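House rules for hand-held gripper sessions, revised
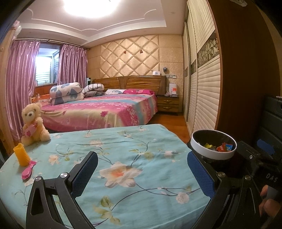 I rewrote our checklist in August after going through the rejected recordings from Istlow. The old version ran to two pages and most of it concerned file naming. The faults were nearly all in the handling.

Calibration first. Open and close the fingers fully, twice, before every session and again after any change of pads. The Pesonen script reads the end stops from those two cycles and ignores anything you type in by hand. If the closed value has drifted from the last session, check the finger screws before you blame the software.

Start each take with the fingers open and every object for the task in view. Hold still for a moment, then move. We had 312 takes in the last batch and kept 296. Most of those we dropped began with the hand already in motion, which leaves the tracker nothing steady to lock on to.

Soft goods need their own rule. A plush toy should be gripped at the body and never by an ear or a paw, as the grip width means very little once the stuffing has shifted. Set it down before opening the fingers. Dropping from a height is a failed take, even if the thing lands where it should.

Bedding is harder. Creases move between takes, so smooth the sheet and put the objects back by eye. Exact positions are not wanted — Careo asks for variation, and so does Drornora in its intake notes.

Lighting stays as it was at the start of the take. Curtains too.

Cap any single file at 2000 frames. Longer ones get split on upload, and the split has twice landed in the middle of a grasp.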